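About Kiltuten

Kiltuten is a small orchard and preserving kitchen on the north side of a long ridge. We grow quinces, medlars, sour cherries and a few old plum varieties, and we turn most of what we pick into paste, jelly, syrup and dried fruit. The rest is sold fresh from the shed in the fall, when there is enough of it.

The business was started by Hưng Tô, who bought the land when it was mostly brambles with a roof at one end. There were 27 fruit trees still standing. Some of them had not been pruned in a very long time, and two were dead all the way down. The first winter went into clearing. The second went into clearing the same brambles again.

Today there are 400 trees on the property. Most were planted as bare-root whips and grafted here, using wood cut from the old trees that survived. We never found out the names of all of them. One of the plums is small and yellow with a red cheek, and it has been looked at by several people who know plums, who each gave it a different name. On our labels it is called the shed plum, after where it grows.

What we grow

Quinces are the main crop. They do well on our soil, which is heavy and holds water, and they flower late enough to miss most of the frosts. We pick in October, by hand, into shallow crates. A quince looks tough but it bruises as easily as a pear, and the bruise goes brown right through to the core if you leave it a week.

Medlars come next. They are picked hard and left on straw in the cool end of the barn until they turn soft and brown, which takes two or three weeks depending on the weather. Many visitors have never eaten one. The taste is close to baked apple with some date in it, and the texture puts some people off.

The sour cherries ripen in early July and all at once. For ten days we do very little else. We net the lower rows and leave the top rows to the birds. We tried netting everything one year and spent more time on the nets than on the fruit.

Under the trees we keep rough grass, cut twice a year. There are walnuts along the lane, planted by somebody before us, and a strip of currants by the pump house that has never done much.

The kitchen

Everything is cooked in small batches in open pans. A batch of quince paste takes most of a morning, and somebody has to stand over it for the last hour. The paste goes into flat trays, dries for several days in a warm room, and is then cut and wrapped. We use fruit, sugar and lemon juice. The medlar jelly has no lemon in the first boiling and a small amount in the second.

Our recipes came from several places. The paste is the one Hưng learned from a neighbor, with less sugar than she liked. The cherry syrup took us four summers to get right, and the early bottles fermented on the shelf. The plum butter is made without any added sugar and needs to be kept in the fridge once opened.

A standard season now gives us 168 cases of preserves. In a bad year it is less. We lost almost the whole cherry crop to a cold wet spring not long ago, and there was no syrup for anyone until the following summer. When something is sold out, it stays sold out until the next harvest. We do not buy in fruit to fill the gap.

The people

Hưng runs the orchard and does all of the grafting. Five of us work here through the year, split between the trees and the kitchen, and in picking season that number goes up. Most of our pickers come back every fall. Lunch is at half past twelve and is cooked for everyone, usually soup and bread, and usually eaten outside until the weather stops us.

We take on two trainees each winter for the pruning. No experience is needed, but it is cold work and much of it is done on a ladder. Trainees start on the younger rows and move to the old trees in February, once they have had some practice. If you are interested, write to us in August, before the picking starts. 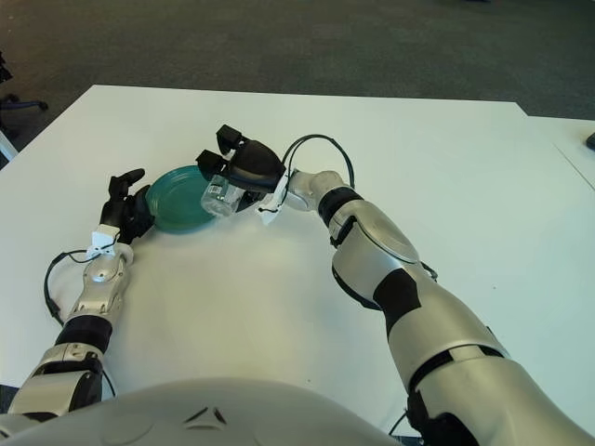
Where to find our products

We sell directly from the shed, at two local markets, and through a small number of shops. Dodex carries the quince paste and the medlar jelly all year. Helmy, the bakery at the bottom of the hill, uses our sour cherries in its tarts and keeps a shelf of syrup by the register. Plider takes the dried plums in winter for its gift boxes.

We do not ship fresh fruit. Quinces and medlars travel badly and we have had enough complaints to stop trying. Jars and wrapped paste can be sent by mail from November through March. In the warmer months the paste softens on the way, so we hold orders until the fall unless you tell us you don't mind.

Visiting

The shed is open from the first week of September until the fruit is gone, from nine in the morning to four in the afternoon. Outside those months, please call before you come. The last part of the lane is unpaved and gets soft after rain. Park by the walnuts and walk up.

Dogs are welcome on a leash. Please stay out of the rows while picking is going on, as there are ladders and crates on the ground. If you would like to see the old trees, ask at the shed and one of us will take you up if we can get away. The best time for blossom is the first half of May, when the quinces are out. Bring boots.

Cuttings and grafting wood

Every January we cut grafting wood from our older trees and give a certain amount away. We have 82 labeled varieties in the collection at present, counting the ones with names we made up ourselves. Requests should reach us before Christmas. Tell us which fruit you want, what rootstock you plan to use, and whether you have grafted before. We can send up to four sticks per person, and we ask you to cover the postage.

If your grandparents had a plum or a pear that you have not been able to find again, we would like to hear about it. A photo of the fruit cut in half is the most useful thing you can send, along with the week it ripened. We have matched a few this way, and there is a row at the top of the orchard for the ones we are still growing on. The first of those should carry fruit in two or three years, if the deer leave them alone.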